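2018年4月1日 星期日

早上醒得比闹钟还早，躺着想昨晚没跑完的那个重放脚本，越想越睡不着，干脆爬起来开电脑。粥是边看日志边喝的，喝到一半凉了。

先把昨晚的结果记一下，不然过两天又忘。位姿那一路的漂移还在，不过原因总算有眉目了：我一直怪视觉里程计，怪了快一个礼拜，结果是时间戳的锅。图像那边打的是到达时间，惯导那边打的是采样时间，中间差着一截，手转得慢的时候看不出来，一翻腕就全露馅了。我把一段翻腕的数据单独拎出来，拿陀螺仪积分的角速度和图像估出来的角速度做互相关，峰值偏了52毫秒，清清楚楚一个尖。当时真想拍桌子，忍住了，太早，邻居还在睡。

改法也不复杂，Jostonano的读取模块里加了一个偏移参数，每只手柄一份，写在各自的配置里。本来想偷懒写成全局的，还好没有，左右手测出来根本不是一个数。写完又顺手把那个叫tmp_final_2的函数改了个像样的名字，这名字是我去年12月起的，看到的时候脸都热了。

跑完再看轨迹，翻腕那段不再甩出去一个小尾巴，末端回到起点的误差是12毫米。说不上多好，可是之前那个数我都不好意思写进周报。高兴，给自己加了个煎蛋。

上午剩下的时间全耗在夹爪开合量上。这个东西看着最简单，两根手指嘛，从图上找出来，量一下间距，完了。可是鱼眼镜头边缘弯得厉害，手指张得越开，像素间距和真实间距的关系就越不是直线。我原来图省事拟合了一条直线，中间凑合，两头都不对，闭合的时候还经常报出一个负数（负的开合量，夹爪夹到另一个宇宙去了？）。今天老老实实先做去畸变，再查表，表里存了20个标定点，中间线性插值。土办法，但是稳。插值的边界我写错了一次，少了一个等号，张到最大就崩，找了半天才找着，气得去阳台站了一会儿。

颜色分割也顺便调了一下。黄色手指本来很好分，可一对着窗户就发白，饱和度掉得厉害，阈值一卡就只剩半截。我试过把阈值放宽，放宽了被子上的黄块又进来了，那床被子花里胡哨的，什么颜色都有，简直是专门跟分割作对。后来加了个位置先验，手指只可能出现在画面下方中间那一块，别的地方再黄也不看。早该这么做的！之前居然在全图上找，又慢又容易错，我也不知道自己当时在想什么。

中午吃的面，没什么好记的。哦，葱放多了。

下午写规划那部分。先把轨迹切段，再给每一段打标签：靠近、夹住、搬运、放下。Feng那套切段代码是靠速度过零来切的，放在机械臂上没问题，放在人手上就太碎了，人的手哪有不抖的，一个叠裤子的动作被它切成了一堆渣。我试了先平滑再切，窗口取50帧，渣是没了，可快动作也被抹掉了，夹住那一下常常直接并进搬运里。最后改成两个条件一起看，速度低并且开合量在变，才算切点。抽了几段对着视频看，比之前顺眼多了，起码我自己肯信。

还有个问题没想明白，先写在这儿。叠衣服这种任务，两只手是互相等的，左手压着，右手才好翻，单独看任何一只手的轨迹都说得通，合起来回放，时序差一点就全乱。现在的控制器是两只手各跑各的，只在开头对一次时钟，后面爱咋咋地。我想加一个同步点，哪只手先到了就等一等，可又怕等出顿挫来，布料一停就滑，滑了就得重新感知，一重新感知又慢了。也许可以只在夹住和松开的时候同步，中间放开跑。明天在Siltmont的仿真里先试试，那里面的布假得要命，像一块湿透的橡胶皮，不过测时序够用了。

傍晚给Bisov那个标注小工具加了两个功能。一个是左右手的画面并排显示，按同一根时间轴拖动；另一个是按手柄编号过滤，之前每次都要翻文件夹翻到眼花。并排显示写得比想的久，主要是两路帧率不完全一样，拖到后面就错开了，改成按时间戳找最近帧才好。拖进度条还是有点卡，缓存没做，懒得做了，下周再说吧（下周的我肯定会骂今天的我）。界面也丑，灰扑扑的，按钮挤成一团，反正就我一个人用。

晚饭以后又挑了几段卧室里的数据，当测试集用。这种场景我又爱又恨，窗户那边亮得一片白，屋里的东西倒是丰富，有竹席那样的细条纹，也有花被子，特征点多得用不完。可是席子的纹路太规律了，匹配的时候动不动就错开一条，错得还特别自信，残差小得很，不看轨迹根本发现不了。墙纸也差不多，密密的小斑点，远看哪儿都长一个样。我在匹配后面加了一道几何校验，又把席子区域的权重调低，两段里好了一段，另一段还是会跳。跳的那段我截了图贴在屏幕边上，免得明天装作没看见。

重投影的图我也一张张翻了，手指尖的位置基本能压住，张开的时候好一些，快合上时左边那根还是偏外一点点。我怀疑是查表的头几个点标得不准，那几个点是我犯困的时候标的。重标吧，唉。 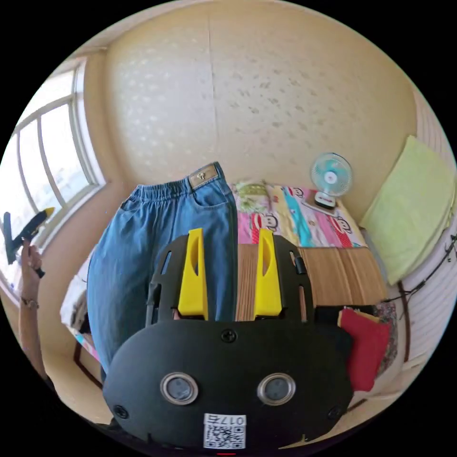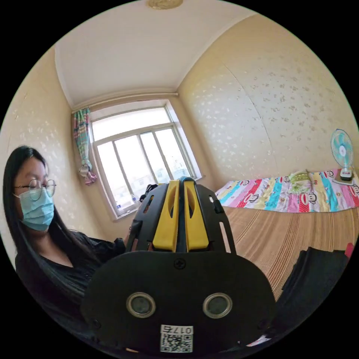 卧室这组的画面，都是017号，黄手指对着床和窗户两种背景，上面一张里是那条牛仔裤。

睡前列一下明天要干的：开合量的表重标前几个点；同步点在仿真里跑一遍；席子上跳的那一段，把匹配结果逐帧画出来看；还有配置文件的备份，说了好几回了一直没弄。

眼睛好酸，脚本挂着让它自己跑，日志级别忘了调低，明早估计又是一大坨。不管了，关灯。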